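Blog > Bits and Bobs > Old computers

Inside the old tower
Posted in September by the Wisness blog

Print this page | E-mail this to a friend

I've had a soft spot for these big desktop towers ever since I paid 200 for one at a clear-out in Trallville (far too much!). Lay it on its side, take the panel off and everything is just there — the green board, the memory slots, that great lump of a power supply.
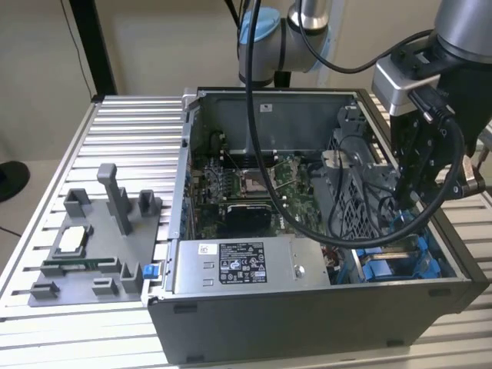
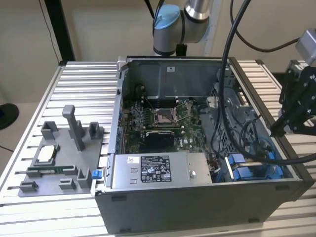
Side panel off, blue clips down the left, power supply along the near edge.

I do love the blue bits. Whoever thought of making the clips and drive trays one cheerful colour deserves a medal, as you can find them without your glasses on. The wiring is less of a joy, and I'd always want 2 cups of tea in me before I started on that. Next month I'm having a go at the Borkent case, which has 8 screws in the lid and fights you over every one.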